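Print this page | E-mail this page

Gorari trial bay, shelf-tidying task: pre-run inspection
Checked by: Yaowalak Wiriya, Sunday

1. Emergency stop, both stations. Pass.
2. Payload limit set to 600 g per hand. Pass.
3. Floor clear within reach of both arms. Fail. Plastic film and cables on carpet; lift film, tape cables.
4. Wrist fasteners, left and right. Pass. Recheck after 8 runs.
5. Upper shelf, upright black item. Pass with comment. Fleslow grip setting closes too fast for curved shapes. Use setting 2.
6. Lower shelf, boxes and round items. Hold. Not cleared for unattended work. A person still does this quicker.

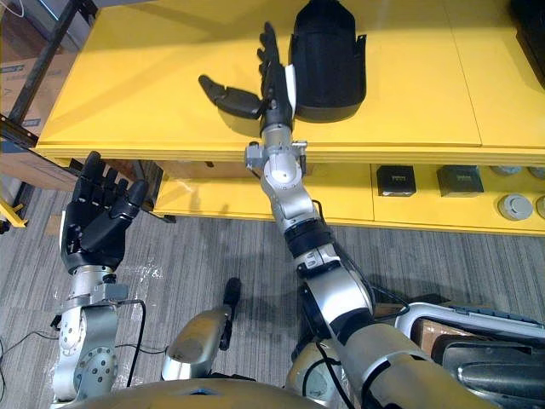 Item 5: right hand at the black item, upper shelf.

Overall: supervised runs only. Item 3 to be closed before power-up.

Print | E-mail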